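4. House rules for hand-held gripper recording

I wrote most of this section after a long argument with Aliki Triantafyllou over what counts as a clean start. We had two sets of recordings that were meant to follow the same rules, and they plainly didn't. The Kastonness set always opened with both fingers apart. The Folmont set opened however the person holding the tool happened to be standing (a few began with the fingers already shut on something, which made Aliki quite cross). So we sat down with a pot of tea and wrote the rules out properly, and I'll go through the ones that caused trouble.

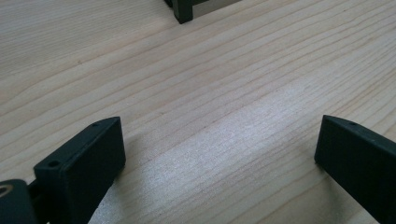
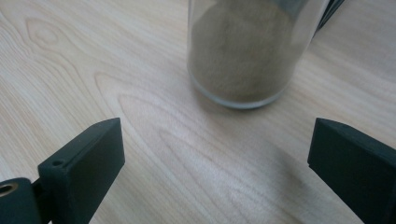

Figure 3. Views from the hand-held gripper over the wooden tabletop, fingers apart and nothing held. The second has a glass jar further back, between the fingers.

Rule one is the start posture. Fingers open, nothing between them, and hold still for 2 seconds before you go anywhere. I know two seconds feels like an age when you've got a long list to get through, and I was the worst offender on our team! But the pause gives whoever trims the recordings something definite to look for, and it saves a lot of guessing over where the reach begins.

Rule two says that both fingertips must be in view at the start. We argued over whether to ask for the whole finger, and I lost, quite rightly. With our mount you'd have to move the camera so far back that small things on the table turn to mush. The tips are what touch the object, so the tips are what we check. If one of them has drifted out of view the recording goes in the "redo" folder and the mount gets tightened.

Rule three concerns glare. Our first draft, borrowed from the Imavine handbook, simply said "avoid reflections", and it was useless. A varnished table will shine somewhere whatever you do with the lamps. What we say now is that a bright patch is fine on bare table, but it mustn't sit over the thing you're about to pick up. Aliki wanted a brightness limit written in as well. I talked her out of it for this version, though she may yet be proved right, and there's a draft of it in our notes.

Then there's the matter of see-through things, which took up far more of June than I'd like to admit. Glass and clear plastic get a line of their own in the log, with the contents written down separately from the container. "Jar, clear, part full" is enough. Please don't guess what's inside from the look of it. We found one container logged as three different foods by three different people, and the merged labels were a proper mess. If you filled it yourself, write what you put in, and if you didn't, write "powder" or "liquid" and move on.

We tried the rules on a batch of 900 recordings made with the Makokha tool, with two of us checking each one separately. Over 30 came back with a disagreement between checkers, and nearly all of those were arguments about rule one. The trouble was the word "open". I'd been reading it as fully open and Aliki as open enough for the object, so the same recording could pass on my sheet and fail on hers. The current wording is "open to the stop", and the person recording squeezes and releases once before starting, to be sure that nothing is catching.

One more thing on stopping. We let people abandon a recording at any point and for any reason, and they don't have to fill in a form for it. An earlier version asked for a written explanation, and people would carry on with a bad grasp to dodge the paperwork. Now they press the button, put the tool down and start again, and the abandoned recording is kept with a plain "stopped" label. I'd like to see the same wording in other groups' rules, and ours is free to copy.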